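Where does a puddle go?

Have you ever stamped in a brilliant puddle on the way to school, then come out at home time and found it gone? Nobody mopped it up. Nobody drank it (well, maybe a pigeon had a sip). I used to think it all soaked into the ground, but puddles vanish from hard playgrounds too, and there's nowhere to soak into there!

The answer is a long word: evaporation. Say it slowly, ee-vap-or-ay-shun. It means a liquid turning into a gas and floating off into the air.

Water is made of tiny bits called molecules, far too small to see. They are always jiggling and bumping into one another. Every now and then one at the top gets such a good bump that it pings right out of the puddle and into the air. Then another goes, and another, and after a while there's no puddle left. The water floating about in the air is called water vapour, and you're breathing a bit of it in right now.

I like to think about evaporation when I'm painting with water. There's a special sort of cloth for practising Chinese writing that goes dark where it's wet and pale again as it dries, so you can use it over and over.
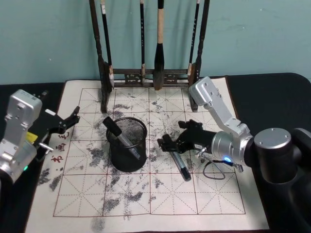 A water-writing cloth with its grid of red dashed lines, and brushes hanging on a rack.

Does water have to boil before it can evaporate? No! Boiling happens at 100 degrees, and a puddle in Clevby on a chilly morning is nowhere near that. Boiling is just the super-fast version, when water turns to gas all the way through and makes bubbles. Evaporation only happens at the top, and it goes on quietly all day.

Some things speed it up, though. Warmth is one, because warm molecules jiggle harder. Wind is another, as it blows the damp air away and makes room for more. And spreading the water out helps a lot. Tip a cup of water on to the patio and it will be gone long before the same amount left in the cup. That's why you hang your swimming things out flat on the line and don't leave them in a soggy ball in your bag (I have done this, and the smell was terrible).

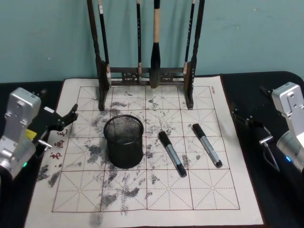 Each big square has fainter dashed lines crossing inside it.

Now for something to try. You need two saucers, a jam jar, a spoon and a sunny windowsill.

Put 4 spoonfuls of water in each saucer and 4 in the jar. Stand one saucer and the jar on the windowsill. Put the other saucer somewhere cool and shady. Before you go off and do something else, guess which will dry out first and write it down. Have a look every morning and every evening. If you try it in May and then again in winter, you might get quite different answers!
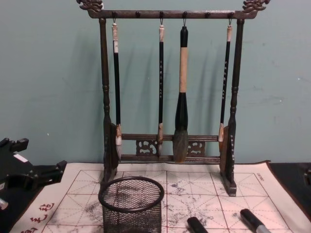

Evaporation can make you feel cold as well. Lick the back of your hand and blow on it. Brrr! The water takes some heat from your skin as it goes, and sweating cools you down in just the same way. Wet hair does it too, and so would a wet paintbrush if you dabbed it on your arm. Brushes need to dry out after painting, and a rack like the one here, where four of them hang from little hooks with their tips pointing down, lets the air get all the way round the hairs. If you haven't got a rack, lay yours flat on a bit of kitchen roll.

So where has all that vapour gone? Up, mostly. High in the sky it's colder, and the vapour turns back into teeny drops of water, which we see as clouds. When the drops join up and get too heavy, down they come as rain, and you've got yourself a new puddle. Some of it might even be water from the old one, although it has probably travelled a long way by then.

Words to know

Evaporation: when a liquid turns into a gas.
Water vapour: water when it is a gas.
Condensation: when a gas turns back into a liquid, like the misty drops on a bathroom mirror.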